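Product review: Carkcombe open-top storage bins, small size

Last updated: March

This review has been prepared by the Andthorpe Regional Library Service for member branches and partner organisations considering replacement storage for small loan items. It covers the small bin in the Carkcombe range, purchased through Benavides and used at the Andthorpe branch over a period of seven months. The larger sizes were not assessed.

Background

The Service lends chargers, adaptors, card readers, earbuds, reading magnifiers and similar articles from its technology collection. Until last year these were kept in zip-lock bags inside a filing cabinet. Staff reported that bags were returned to the wrong drawer, that accessories became separated from the main item, and that a customer could be kept waiting at the desk while a drawer was emptied on to the counter. An open bin was preferred to a lidded box on the grounds that contents could be checked from a standing position without removing anything from the shelf.

Supply and cost

The bins are sold in cartons of 50 at $449 per carton, including GST. Freight to Andthorpe was charged separately. Benavides will not split a carton, which may present a difficulty for smaller branches, and the Service recommends that these combine their orders. Colours may be mixed within a carton on request, although this must be specified at the time of ordering and cannot be varied afterwards. The Service selected yellow for audio equipment, blue for power and grey for everything else.

Delivery was made in a single consignment. The packing was adequate, with the bins nested and wrapped in stacks. Several had become wedged together and required two people to separate them.

Construction and finish

The moulding is of good quality for the price. Edges are smooth, the base sits flat and the corners have held up to ordinary handling at the desk. The sloping sides allow empty bins to be nested, but the same feature reduces the usable floor area, and articles with a rectangular case do not sit neatly against the wall of the bin. Rounded items tend to settle towards the middle.

The lip at the front is sufficient to retain small goods when the bin is drawn forward. It is also low enough for a person with limited grip to reach over, a point raised favourably by the Service's access advisory group.

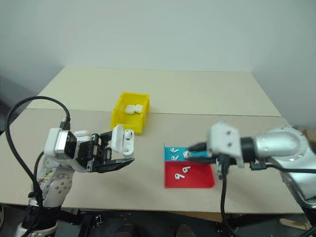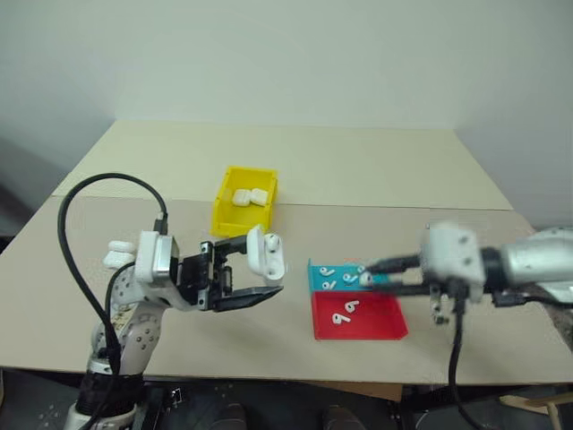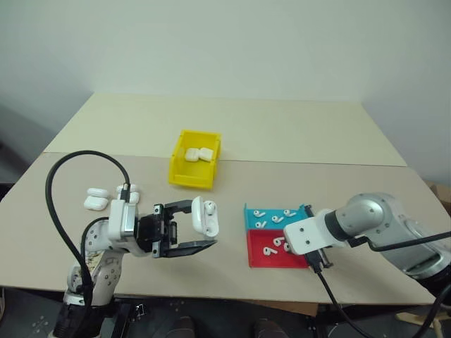 Yellow plastic bin holding two white items.

Performance in use

Bins were placed on open shelving behind the loans desk and carried to the bench for checking at the end of each day. Yellow was the most easily identified of the three colours under the branch lighting, and staff have asked that it be used more widely. The grey bins were difficult to distinguish from the shelving and are not recommended for that purpose.

The lack of a dedicated label holder is the principal shortcoming. Adhesive labels were applied to the front of each bin, and those using the standard spine-label adhesive began to lift within the first month. Labels printed on the Anent desktop printer, using the supplier's heavier tape, have remained in place. Branches should allow for this additional cost.

The bins may be washed in warm water with mild detergent. Methylated spirits left a dull patch on one blue bin and should be avoided. Dust collects in the open bins over long weekends, and a cloth laid along the shelf has been found satisfactory.

Stacking

The manufacturer's leaflet states that loaded bins may be stacked. The Service does not endorse this practice at a public desk. A loaded stack was stable while undisturbed, but drawing out a lower bin caused those above to tilt forward. Single-tier placement has been adopted at Andthorpe.

Assessment

The small bin is suitable for branch use and represents fair value where a full carton can be used. It is rated four out of five, one mark being withheld for the label arrangement. Branches that lend predominantly flat or boxed items may be better served by a straight-sided tray.

Orders should be placed through the Service's usual purchasing form, with the colour mix entered in the notes field. Orders received by the end of April will be included in the next consolidated delivery.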